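Eating earlier

Since September I've been having my tea at 6 in the evening. I used to eat whenever I got in from work, which could be nine or later, and then I'd lie awake until one feeling heavy.

My neighbour Huguette put me on to it. She grew up in a house where the meal was on the table at the same time every night and she has kept it up. I thought it sounded dull. I tried it for 20 days and didn't go back.
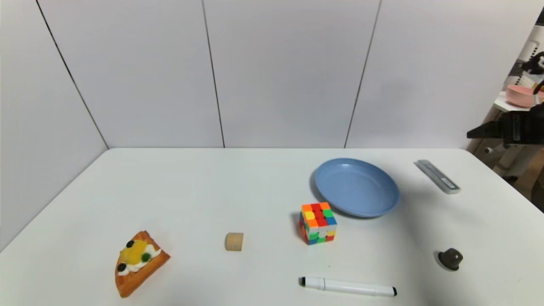
The hard part is the shopping. I now do it in one go at Grandik on the way home, and cook enough for two nights. Soup is easiest – 450 grams of carrots, an onion, a tin of beans and whatever herbs are left. My sister Liette says it needs more salt. She's probably right.

I still have a late meal if friends are over, and I don't worry about it. I do get hungry again by ten on some nights. A slice of toast sorts that out.

Next I want to try baking my own bread, though my oven runs hot and the last loaf went in the bin.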